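May 10, 2021
Posted by Keisha Park
Filed under: Shop Notebook > Laundry corner

Back on the laundry corner. Rafferty wants the item list settled before Pirkeck sends the next bin of clothes, so mostly notes on what stays and what goes.

Basket: keeping the one with the braided tan rim. Sandrine voted for the plain Fosel tub again, cheaper, stacks better. Yes, but the rim gives you an edge you can find by feel and the tub is slick all the way round. Fosel tub goes to the storage shelf, bin 13. Ah-rin please relabel, bin still says "hangers".

White cloth stays as the bottom layer. Tried folding it flat first, looks tidy for a minute and then nothing like anyones real laundry. Leave it crumpled. 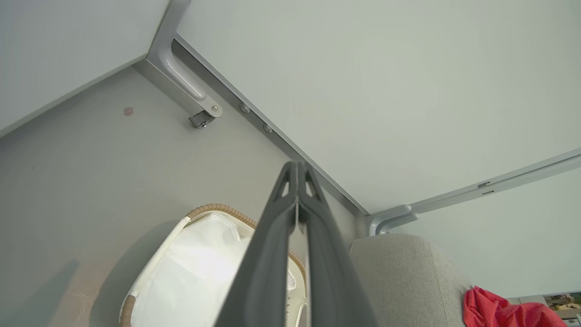

Basket by the seat, white cloth inside, red item over the upholstery.

Sofa: light gray is fine, red reads well against it. Reginald asked if we should throw a blanket over the seat like at the Benavides place. Not yet. One thing at a time, blanket slides and then we're arguing about the blanket.

Do need to decide how far the basket sits from the sofa. I've been putting it wherever my foot pushes it. Put tape down?? Tape leaves gunk on this floor, we learned that in October. Maybe pencil marks. Ask Sandrine what she used upstairs.

Red garment is the troublemaker. Half in, half out is the usual state of it, one part over the rim and the rest on the floor. Heavier than the white stuff so it drags. Want to write this down as its own starting position, call it "spill", and keep it separate from "draped on sofa". Rafferty's sheet has them both as "messy", no use to anybody. I'll fix the sheet.

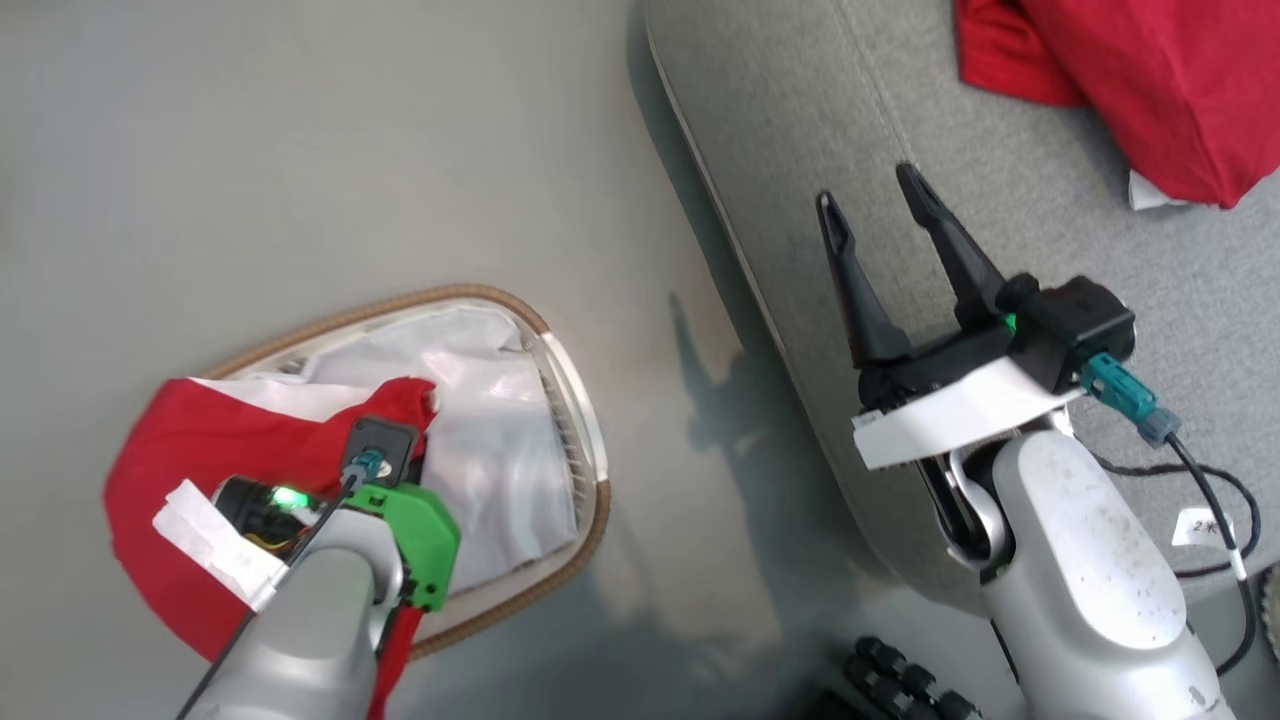

"Spill" position. Red over the left of the basket and onto the floor.

Weighed the basket empty on the mail scale, 414 g. Wrote 441 on the whiteboard, thats wrong, go by this page. Haven't weighed the red item yet, scale was needed for the Clurunis parcels.

Washing: everything goes through at 600 spin, no softener. Softener made the last batch of cotton slippery, Ah-rin noticed before I did. Hang the red one seperate till we know if it bleeds onto the white cloth.

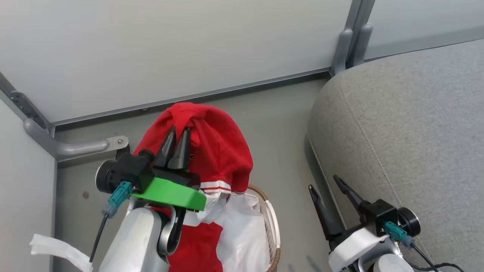
To do
- pick up the red one by the top fold or by the striped trim? Try both, note which end lands in the basket first
- order 20 more of the white cloths, same supplier, Reginald has the login
- scuff marks on the floor, try the eraser sponge before mopping
- sheet: split "messy" into "spill" and "draped"
- pencil marks for basket (Sandrine)
- weigh red item once scale is back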